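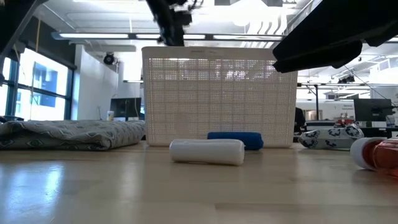 24 September 2020

Blood grouping practical, second go at the Plastach tile kit. Narendra Sandhu wants it in the teaching set by summer and I'm still not convinced.

Ran the 7 control samples again, same order as in July. Anti-A and anti-B came up fine, clumping inside a minute. Anti-D is the one I don't trust. Two of the positives were so weak I had to tilt the tile under the lamp to call them, and a first-year student would have written negative and moved on.

The leaflet says 99 per cent agreement with tube testing. Agreement on what samples, read by whom? I wrote to Stanudell (they handle the sales end) and got the same leaflet back with a different cover.

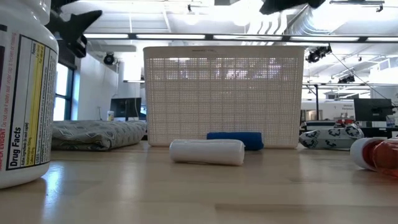

Narendra thinks the bench was too cold. Could be. He also thinks I'm mixing too timidly, which I doubt – same hands, same sticks, and the old Nautiyal reagent gave strong D reactions on the same cells this morning. Opened a fresh vial of the Plastach anti-D to rule out a bad one. Slightly better, still not what I'd call clear.

Spun a tube set for comparison at around 400 g. All 7 as labelled, D included, no arguing over any of them.

Cost is the other thing. Hutwood quoted on 300 tiles and it looks cheap until you add the controls, which are sold separately and expire first.

To do: repeat D with the tiles warmed, read blind, Narendra to call them without seeing my sheet. Ask for the lot number history. Don't throw out the Nautiyal stock yet.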